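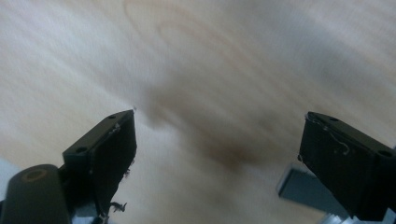 2/6/19. Bench tops again, hooray! The Drolstead table has had its first proper going-over and I'm rather pleased with the pale wood, especially those looping arched rings in the grain. The dark brown patch is another matter. I can't decide if it's in the timber itself or a watermark, so I'm leaving it well alone until I've had a look in daylight. No sanding, please, whoever reads this (you know who you are).

Grorer oil is down to 200 ml, so I've put a fresh tin on the Stavell order, number 516, plus 3 packs of the fine pads.

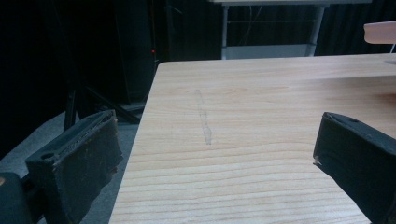
The pads we've got left are the coarse ones and I wouldn't let them near a finished top. Went through the Tennant notes as well, and page 103 says to go with the grain and wipe off after ten minutes – I've been leaving it far longer! Will try a bit on the underside first.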